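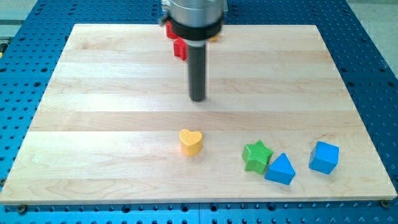
How often does a maple cutting board need oil?

Once a month for a board that gets used every day, and once a week for the first month after you buy it.

I have used the Jurkent mineral oil on my boards since December and have gone through most of the second bottle. It costs more than the drugstore kind, so I wanted to see if I would notice a difference.

The oil itself has no smell and no taste that I can find. It pours slowly through a narrow cap, and I have not spilled any yet. I put on a thin coat in the evening with an old T-shirt, stand the board on its edge overnight, and wipe off whatever is left at 6 in the morning. My old oil left the wood tacky if I used too much. Jurkent does that less.

Water beads on the surface for a week or two. After that I can tell the board is drying out by the pale patch in the middle where I do most of my chopping. One small scratch was still there after oiling, and I had to sand it.

I also tried the wax paste from Nusar, which my neighbor Kirsten Dufour uses. It gives a better shine but takes much longer to rub in, and the tin is hard to open with greasy hands.

The Jurkent label is poor. It came off the first bottle in the cabinet, and the directions went with it. The cap also needs a firm turn to close all the way.

I would buy it again on sale. At full price, I would get the drugstore bottle and use less of it.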